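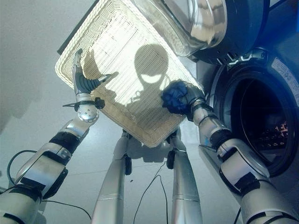
Carola Hollmann wrote back to the draft of this talk that baskets are the one storage purchase she has never regretted, and that I should stop picking on them. Read her line out first, then pause. Most of the room will be with her.

## Opening

- I own baskets. I like baskets. Say so early or they'll think it's a grudge.
- My complaint is with the claim that a basket makes a cupboard tidy. It makes a cupboard look like someone has been in it.
- Quick hands up: who can name everything in the basket closest to their front door? (Wait. Don't fill the silence.)

## The woven ones in particular

Hold the white wicker against the window, bottom facing out, so they see the light come through the weave. Leave it up for a bit. It's lovely, and that is the selling point they pay for.

Then the practical side:

- Fine weave catches dust. A vacuum brush gets the top of the ribbing and not much else. I've tried a dry paintbrush, which works and takes forever.
- Rice, glitter, pine needles — all of it ends up in the bottom. Tip it over outside, not over the sink.
- Pale colours yellow in a sunny room. The Jeklow catalogue calls this "mellowing". Hmm.
- Rounded corners waste shelf. Two of them side by side leave a gap you'll be tempted to fill with a third, smaller basket. Kamer sells one for the purpose, naturally.

## The before-and-after problem

Waldemar Baran sent me his pantry photos and I believe them. What I'd like is the photo from October, after a month of people actually cooking in there. I've asked. Still waiting.

So-ying Tam's argument is better: one big open basket per person, dumped out and sorted when it's full. I doubt it works with teenagers, but it's the only system I've heard that admits the basket fills up.

## Cost (keep short, don't rant)

- Leung large rectangular, $150. For a thing that holds towels.
- Skip the Paltik lids story unless someone asks.

## Close

Suggest they empty one basket tonight and leave it empty for a week. If the stuff migrates back, fine, it lives there. If it sits on the dining table in a pile — well, then you know what the basket was doing.

Questions. Pin-yu Kwan will want to talk about plastic tubs. Let her, but cap it, the hall has to be cleared and the chairs stacked along the far wall.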